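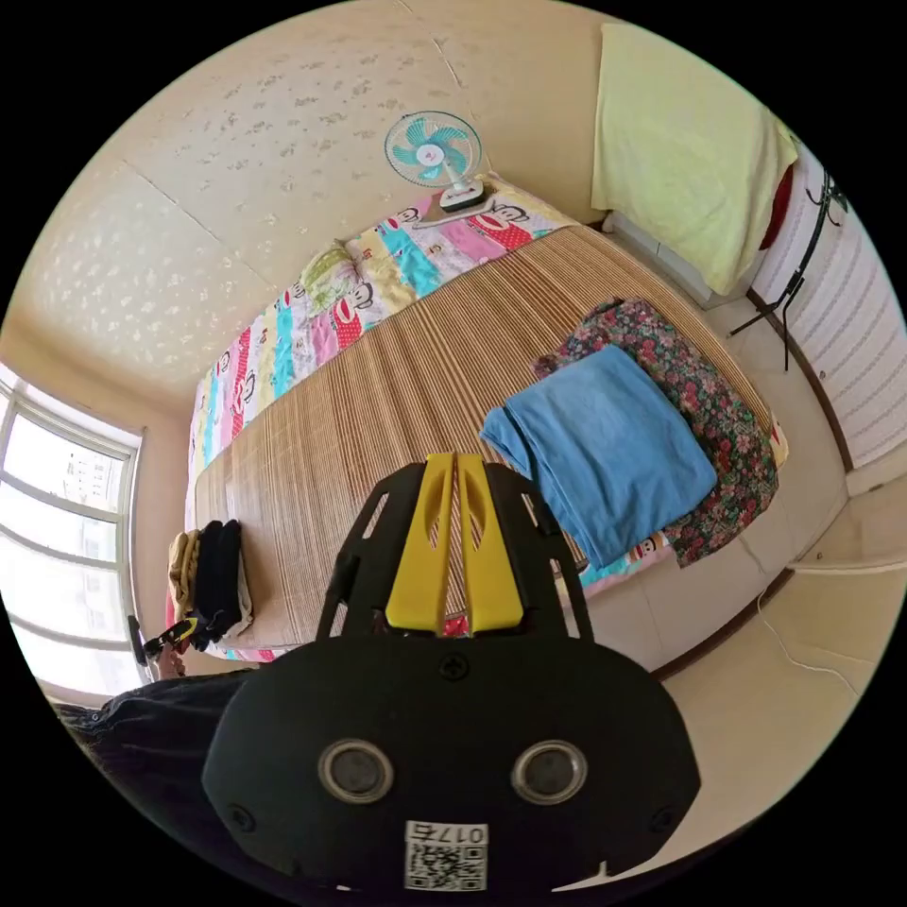 Darcy Bright: We hold restricted gifts for several local funds, and the part I wanted to see working before we paid for anything was the carry-forward. It carries the restriction with the balance, so a gift made for school fees in one year can't drift into the general account in the next. The import took longer than I'd allowed for.

Print this page | E-mail this page

Plumeo Fund Ledger

Plumeo is a ledger for organisations that receive donations and pay them out again. It records each gift with the purpose the donor attached to it, holds the money against that purpose, and won't release it for anything else without a recorded change of terms. It is made and supported by Pirnon and runs on an ordinary desktop computer or on a small office server.

The ledger doesn't replace a general accounting package. Wages, rent and supplier invoices stay where they are. Plumeo keeps the donor side and passes a summary journal to the accounts at the close of each period. Offices that already use Machala for their general accounts can post the journal directly. For other packages it is written as a comma-separated file, and the column order can be changed.

How gifts are recorded

Every gift entry has a donor, a date received, an amount, a method of payment and a purpose. The purpose is chosen from a list set up by the office. A gift with no stated purpose goes to the unrestricted fund, and the entry is marked to show that the donor left the choice open. One payment can be split across several purposes, provided the parts add up to the whole. The program rejects the entry if they don't.

Pledges are kept in a separate register. A pledge doesn't change any fund balance until payment is received against it. Part payments reduce the outstanding amount and produce their own receipts. Lapsed pledges can be closed singly or in a batch, and a closed pledge stays visible in the donor's history.

Gifts in kind can be entered at a stated value with a note of who set the value and on what basis. They are reported apart from cash and never added to the amount available for grants.

Paying out

Grants are drawn from one or more funds. When a grant is entered, Plumeo checks the purpose of the grant against the purpose of each fund and the cleared balance at the payment date. Uncleared cheques are left out of the balance. A second user has to approve any grant above a limit set by the office. The person who entered the grant can't be the one who approves it, and this rule can't be switched off in the shared edition.

Where a fund pays instalments to the same recipient, a schedule can be set for up to 12 payments. The full amount is reserved when the schedule is approved. Cancelling the schedule returns the unpaid part to the fund it came from, with the restriction unchanged. 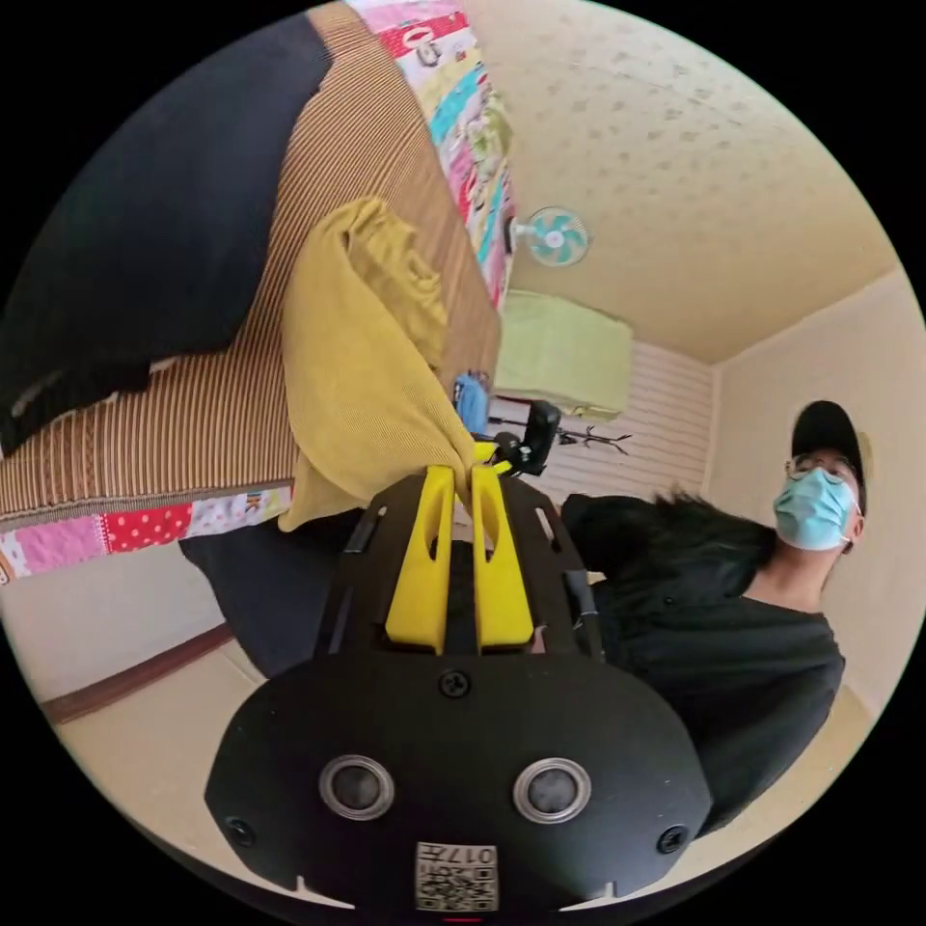 Hand-held gripper, front face, label 017.

Editions and limits

Single: one user, one computer, up to 100 open funds. No server needed.

Shared: up to 12 named users, up to 300 open funds. Needs a server or a desktop computer left running during office hours. Includes second-user approval and a full change log.

Closed funds don't count toward the limit in either edition. There is no limit on donors or gift entries. A Single ledger can be converted to Shared without retyping, but there's no way back from Shared to Single, as the change log has no place in the smaller file.

Reports

Standard reports are the fund statement, the donor statement, outstanding pledges, grants by purpose, and the period journal. Each can be printed, saved as a PDF or exported. The fund statement shows opening balance, gifts, grants, transfers and closing balance, with uncleared items listed underneath. Transfers between funds must name the authority for the change -- a letter from the donor, a trust deed clause or a court order -- and the reference is printed on the statement.

Receipt wording is supplied as a plain template. Offices are responsible for checking that the wording meets the tax rules where they operate. Receipt numbers run in one unbroken sequence. A cancelled receipt keeps its number.

Moving from another system

Opening balances are entered by fund, either by hand or from a spreadsheet. Donor names and addresses can be imported in batches of 200 records. Possible duplicates are listed for review and are not merged automatically. Past gifts can be imported too, though most offices bring over the current year only and keep the old records for reference.

Files from Wundetti are read directly if they were saved in the later format. Earlier files need to be opened and saved again in Wundetti first.

Licence and support

The licence is yearly and covers one organisation at one address. Branch offices need their own. If a licence lapses, the ledger opens read-only and all reports still print. Support is by e-mail and telephone during business hours. On-site set-up is quoted separately.

Page revised July 2018.

Comments

Zdeňka Ondrejka
Does the read-only mode still allow the export? Our auditor asks for the journal as a file and won't take paper.

Matúš Hájek
Zdeňka, yes, ours lapsed in February while the renewal was being signed and the export worked the whole time. New entries were blocked.

Iveta Hrubý
The split entry screen should remember the last split used. We have donors who divide every payment the same way and I'm typing it in each month. Otherwise no complaints, the pledge register is clear.

Vlasta Kubíček
Please raise the import batch size. We had to cut our donor list into pieces, and the duplicate check only compares against what's already in the ledger, so I did the small batches first and then had to review some names twice.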